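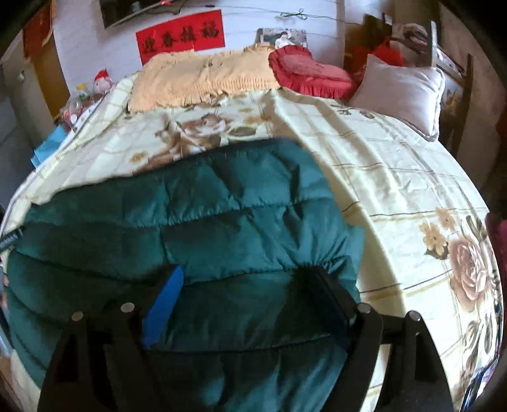
How the Skedham Robot Club Teaches a Robot to Handle Clothes

Folding a jacket is easy for you. You pick it up, find the sleeves, tuck them in and fold. You probably think about something else while you do it.

For a robot, a jacket is one of the hardest things in the house. A cup has the same shape every time you look at it. A jacket has a new shape every time somebody drops it on a bed. The sleeves can hide, and a puffy jacket squashes when you press on it and swells up again when you let go.

The Skedham Robot Club is working on this problem. The club is for students in grades 5 to 8, and it meets on Friday after school. Its project this year is called Haltero.

What is a gripper?

A gripper is a robot's hand. The one the club uses has 2 fingers, and they open and close like a pair of kitchen tongs. It isn't joined to a robot. A student holds it and does the job with it.

While the student works, a camera on the gripper makes a video. The camera sees what the fingers are doing and what they are reaching for. It also sees the rest of the room, such as the bedspread, the pillows and the things on the wall.

What happens to the videos?

Each try at a job is called a demonstration, or demo for short. A demo might be "pick up the jacket by the collar" or "fold one sleeve in." Most demos last 35 seconds or less.

The club has made 1,151 demos so far. They are stored on a computer, and a program looks for patterns in them. It compares what the camera saw with how the gripper moved next. After many demos, the program can start to guess a good move for a jacket it has never seen. This is called learning from demonstration.

Why not use the same table every time?

The club tried that first. All of the early demos were made on a gray table in the club room. The program did well on the gray table and badly everywhere else. When a jacket was put on a flowered blanket, the program had trouble telling where the jacket stopped and the flowers began.

Now students make demos in bedrooms and living rooms too. A bed is a good place to work. It is soft, so the jacket sinks in a little, and the cover may have a big pattern on it. A plain teal jacket on top of large pink and brown flowers gives the program something new to sort out.

How do you make a good demo?

Spread the jacket out before you start.
Keep your free hand out of the way.
Move slowly and smoothly.
Close the fingers all the way before you lift.
If you drop the jacket, finish the demo and mark it "missed." Missed tries are kept in a separate folder.

Try it yourself

You need kitchen tongs and a jacket. Put the jacket on your bed and try to fold it using only the tongs. Then do it again with one eye closed. Count how many times you have to let go and grab again. Club members needed over 12 grabs on their first try.

Words to know

Demo: one recorded try at a job.
Gripper: the part of a robot that holds things.
Pattern: something that happens in the same way again and again.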